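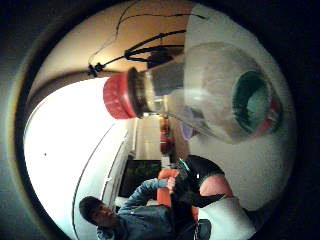
투명 플라스틱 용기와 세로 홈이 있는 빨간색 스크루 캡

Gosselin 스크루 캡 용기용 교체 패킹 및 캡 세트 GS-50

공유 4 | 댓글 3

제품 개요

GS-50은 분말, 곡물, 건조 시료 등 건식 내용물을 보관하는 스크루 캡 용기의 소모 부품 세트입니다. 캡과 패킹으로 구성되며 용기 본체는 포함되지 않습니다. 본체는 마모가 적은 반면 패킹은 반복 체결에 따라 영구 압축 변형이 누적되므로, 패킹만 주기적으로 교체하는 것을 기본 운용 방식으로 합니다. 캡은 나사산 손상이나 균열이 확인된 경우에만 교체합니다.

구성품

캡 3개
패킹 4개(예비 1개 포함)
체결 상태 점검표 1부
취급 설명서 1부(한국어, 영어)

사양

품번: GS-50-331
캡 재질: 폴리프로필렌(PP)
패킹 재질: 실리콘 고무
나사 형식: 1조 나사, 우나사
호환 본체: Gosselin 50 계열 광구 용기
캡 외주: 세로 홈 가공
색상: 빨강, 회색, 백색
보관 조건: 직사광선을 피한 실내

재질 관련 사항

폴리프로필렌은 약산, 약알칼리, 식염수에 대해 안정적이나 방향족 용제와 염소계 용제에는 팽윤이 발생할 수 있습니다. 해당 용제를 취급하는 경우 본 제품 대신 Kurna 계열 불소수지 라이너 캡을 선택하십시오. 실리콘 패킹은 온도 변화에 따른 경도 변화가 작지만 기체 투과성이 있습니다. 흡습성이 강한 시료를 장기 보관할 때는 용기 내부에 건조제를 별도로 넣어야 합니다. 향신료나 커피처럼 향이 강한 내용물에 사용한 패킹은 세척 후에도 냄새가 남을 수 있으므로 다른 내용물에 전용하지 않는 것이 좋습니다.

호환성 확인

호환 여부는 본체 바닥 또는 측면의 계열 표시로 확인합니다. 같은 구경이라도 나사 피치가 다르면 체결 초기에는 맞물리는 것처럼 보이지만 마지막 단계에서 캡이 기울어집니다. Flemano 규격 본체는 나사 시작점의 위치가 달라 호환되지 않습니다. 표시가 마모되어 판독이 어려운 경우 입구 외경과 나사 피치를 측정하여 기술 문의로 접수해 주십시오. 캡 색상은 성능과 무관하며 내용물 구분용으로 임의 지정할 수 있습니다.

패킹 교체 절차

1. 용기를 비우고 캡을 분리합니다.
2. 캡 안쪽 홈에서 기존 패킹을 빼냅니다. 금속 송곳이나 칼은 사용하지 마십시오.
3. 홈에 남은 분말을 마른 솔로 제거하고 중성세제로 세척한 뒤 완전히 건조합니다.
4. 새 패킹의 평평한 면이 캡 천장을 향하도록 놓고 둘레를 고르게 눌러 넣습니다.
5. 캡을 본체에 얹어 반시계 방향으로 조금 돌려 나사 시작점을 맞춘 다음 시계 방향으로 체결합니다.
6. 점검표에 교체일과 담당자를 기록합니다.

체결은 손으로만 합니다. 공구를 사용하면 패킹이 홈 밖으로 밀려 나와 밀폐가 오히려 저하됩니다. 장갑을 착용하고 작업할 때는 캡의 세로 홈에 손가락을 걸어 돌리십시오.

점검 및 교체 기준

다음 중 하나에 해당하면 패킹을 교체합니다.
- 표면에 나사 입구 모양의 눌린 자국이 남아 회복되지 않는 경우
- 끈적임, 갈라짐, 변색이 있는 경우
- 체결 후 용기를 눕혔을 때 분말이 나사부로 새는 경우

누설 점검은 빈 용기에 물을 채워 체결한 뒤 흡수지 위에 눕혀 두는 방식으로 실시합니다. 흡수지에 젖은 자국이 생기면 패킹의 장착 방향을 먼저 확인하고, 이상이 없으면 본체 입구의 흠집을 확인합니다. 입구에 흠집이 있는 본체는 패킹을 교체해도 밀폐가 회복되지 않으므로 폐기합니다.

사용상 주의

가압 또는 감압 용도로 사용할 수 없습니다. 고온 멸균에 사용하지 마십시오. 발효 등으로 기체가 발생하는 내용물은 넣지 마십시오. 적층 보관 시에는 용기를 세운 상태로 두고 캡에 하중이 집중되지 않도록 판재를 받치십시오. 캡을 헐겁게 잠근 상태로 운반하지 마십시오.

주문 및 납기

기본 포장은 세트 단위이며, 대량 포장은 캡 50개 단위로 공급합니다. 대량 포장에는 패킹이 장착되어 출하됩니다. 회색과 백색은 주문 생산 품목이므로 주문 확정 후 색상 변경이 불가능합니다. 개봉한 패킹은 반품 대상에서 제외됩니다.

공급: Cleston 용기부품
기술 문의: Abena Kpodo
주문 문의: Darlene Gill
문서 개정: 2026년 9월 11일

댓글 3

Keegan Zacharias
패킹만 따로 주문할 수 있습니까? 캡은 상태가 양호합니다.

Abena Kpodo
가능합니다. 품번 끝에 P를 붙여 주문하시면 됩니다. 최소 수량은 패킹 4개입니다.

Normunds Kalniņš
구형 본체에 장착해 사용 중입니다. 체결감은 기존 캡보다 조금 뻑뻑합니다.

관련 제품
Gosselin 50 계열 광구 용기 본체
Kurna 불소수지 라이너 캡
Flemano 규격 교체 캡
용기용 건조제 카트리지
내용물 표시 라벨, 방수형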